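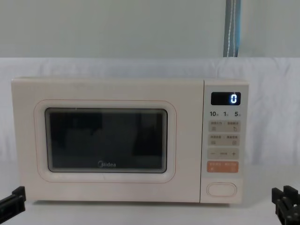 # How a microwave oven heats food

A microwave oven does not have a flame or a red-hot bar. It heats food with microwaves, a kind of radio wave. A part called the magnetron makes these waves and sends them into the metal box where the food sits.

Food contains water. When microwaves reach the water, its tiny particles (molecules) twist back and forth very quickly. This movement warms the food. The waves travel only a short way into it, so the middle of a thick pie heats more slowly than the outside. Stirring spreads the heat.

## The door

Behind the glass of a microwave door is a metal sheet full of small holes. Light passes through the holes. Microwaves are too long to fit, so they stay inside. The oven switches off when the door is opened.

## The controls

The display shows numbers. On this cream Midea oven it reads 0. Under the display are the numbers 10, 1 and 5, each with a small character beside it for a unit of time. These are quick-time shortcuts.

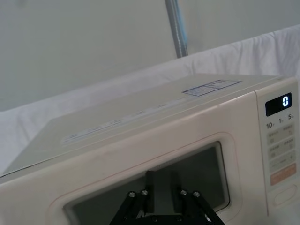
Many ovens also carry printed labels. A label often gives the power in watts (W). A higher number means faster heating. Suppose a bowl of soup needs 6 minutes at full power. At half power it will need longer, and the packet should say how long.

## Rules for safe use

- Ask an adult before using the oven.
- Never put in metal spoons or foil.
- Never run the oven empty.
- Use oven gloves. Hot food makes the bowl hot too.
- Let food stand before eating. Heat is still spreading through it.

**Word list**

*Magnetron:* the part that makes microwaves.
*Molecule:* a very small particle of a substance.
*Watt:* a unit of power.

Beltlow Science Sheets, no. 20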